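Oltier Owners' Club: minutes of the winter maintenance meeting
26 January 2022
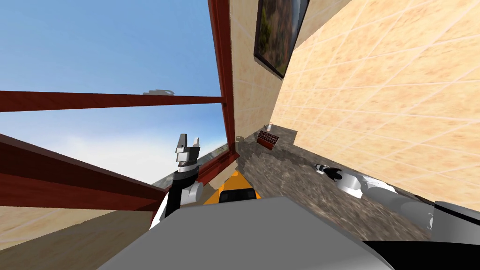 Tiled wall and window with reddish-brown wood.

In the chair: Luminița Bratu. Minutes: Domnica Lazăr. Apologies were received from two members whose cars would not start.

1. Minutes of the November meeting
Agreed, with one correction. "Coolant is coolant" was a remark made by a member and should not have been recorded as club advice.

2. Coolant
Luminița had gone through the handbooks for all three Oltier engines. The two older ones want the blue stuff with silicates in it. The newer one wants the pink, long-life kind. She asked members to stop choosing by colour all the same, as the makers do not agree on what the colours mean, and to read the specification on the back of the bottle. Several members said the print was too small. The chair suggested glasses.

There was a long discussion about mixing. The member with the green saloon said he had mixed types for years with no trouble. He was asked about his radiator, and said that was a separate matter.

Agreed: anyone who doesn't know what is in their system should drain it, flush it and start again. Half coolant, half deionised water. Tap water was proposed, and did not find a seconder.

3. Bulk order
Quotes were in from Karora and Simow. Karora is cheaper but delivers only to the kerb. Simow will bring the drums inside and came to 655 all in. Carried by 17 votes to 10 in favour of Simow, the ten being mostly those who own a trolley.
Members to bring their own containers, clean and labelled. Lemonade bottles will not be filled, whatever was allowed last time.
Action: Domnica to place the order.

4. Thermostats
Pop have stopped making the thermostat for the small engine. Domnica has found a substitute that opens at 80 degrees and fits if the housing gasket is trimmed. She has one in her own car and reports that the heater now works, for the first time in her ownership. Fitting notes to go in the newsletter.

5. Old coolant
It goes to the council tip, in a sealed container. It does not go down the drain, or behind the hedge. The chair looked at nobody in particular.

6. Any other business
The club's pressure tester is still missing. Whoever has it is asked to leave it by the door at the next meeting, and no questions will be put.
A request to discuss engine oil was ruled out of order on account of the hour.

Meeting closed. Two members stayed behind to help push the green saloon.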